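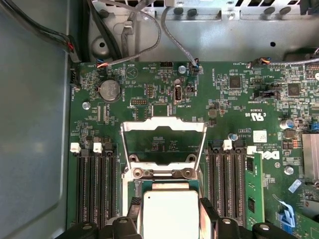
Einen Prozessor in seinen Sockel zu legen, gehört zu den Handgriffen, die ein Lehrling in der PC-Werkstatt am ersten Nachmittag lernt. Man nimmt das Bauteil an den Kanten, sucht die Markierung in der Ecke, lässt es hineinsinken und drückt nicht. Wer drückt, hat meistens schon verloren.

Genau dieser Handgriff soll nun die Maschine übernehmen. Seit Jahren wird auf Messen erzählt, der Roboter stehe kurz davor, Haushalt und Werkstatt zu erobern. Erst waren es Handtücher, dann Geschirrspüler, jetzt sind es gebrauchte Bürorechner. Der Werkstattbetrieb Honosach, der ausgemusterte Geräte zerlegt und wieder aufbaut, hat sich überzeugen lassen und gemeinsam mit dem Softwareanbieter Flileo einen Arbeitsplatz eingerichtet. Die Rechnung, mit der das Vorhaben begründet wird, klingt einleuchtend: 4.000 Rechner im Jahr, viele davon ähnlich gebaut, und kaum noch jemand, der die Stelle will.

Nur ist »ähnlich gebaut« ein dehnbarer Begriff. Auf einem Mainboard liegen Kabel, wo der letzte Techniker sie hingelegt hat. Verriegelungen klemmen, Aufkleber verdecken Beschriftungen, und der Rahmen, der den Prozessor festhält, steht einmal offen und einmal halb. Ein Mensch schiebt das Kabel mit dem kleinen Finger weg und merkt es nicht einmal. Für einen Greifer mit zwei Fingern ist das Wegschieben eine eigene Aufgabe, die jemand vorher bedacht haben muss.

Dazu kommt der Platz. In einem Gehäuse gibt es Wände, Laufwerkskäfige und Speicherriegel, die dicht am Sockel stehen. Der Arm muss von oben hinein und auf demselben Weg wieder heraus.

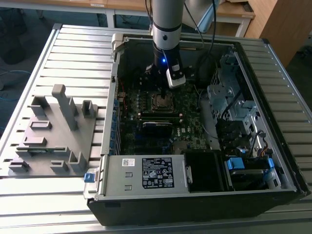

Bei Honosach spricht man deshalb lieber von einem Versuch als von einer Fertigungszelle. 13 Gerätetypen standen anfangs auf der Liste, nach einem Winter waren es noch 3. Für den Rest, heißt es im Betrieb, lohne der Aufwand vorerst nicht. Das ist ehrlicher als vieles, was man sonst hört, und es erklärt, warum neben der Maschine weiterhin von Hand geschraubt wird.

Der Konkurrent Vindon verspricht in seinem Prospekt mehr: wechselnde Modelle, kein Einrichten, Betrieb über Nacht. Auf Nachfrage schrumpft die Nacht auf eine Vorführung von 2 Stunden, mit Geräten, die der Hersteller selbst mitbringt. Wer schon einmal eine Küchenmaschine nach dem Werbefilm gekauft hat, kennt das Gefühl.

Man muss deshalb nicht spotten. Dass ein Greifer ein so empfindliches Teil überhaupt halten kann, wäre vor einigen Jahren einen eigenen Artikel wert gewesen. Aber zwischen Halten und Einsetzen liegen Bruchteile eines Millimeters, und zwischen einmal Einsetzen und einer Schicht ohne Aufsicht liegt das eigentliche Geschäft. Über diese Strecke geben die Anbieter ungern Auskunft. Gezeigt werden gelungene Durchläufe — die Quote dahinter steht selten im Prospekt.

Der Werkstattausrüster Kováčik, der Betriebe dieser Größe beliefert, verkauft unterdessen weiter Schraubendreher, Erdungsarmbänder und gute Lampen. Einen Roboter will man dort frühestens ins Sortiment nehmen, wenn ein Kunde ihn ohne Anruf beim Hersteller auf ein neues Gehäuse umstellen kann. Einen Termin dafür wollte man uns im November nicht nennen.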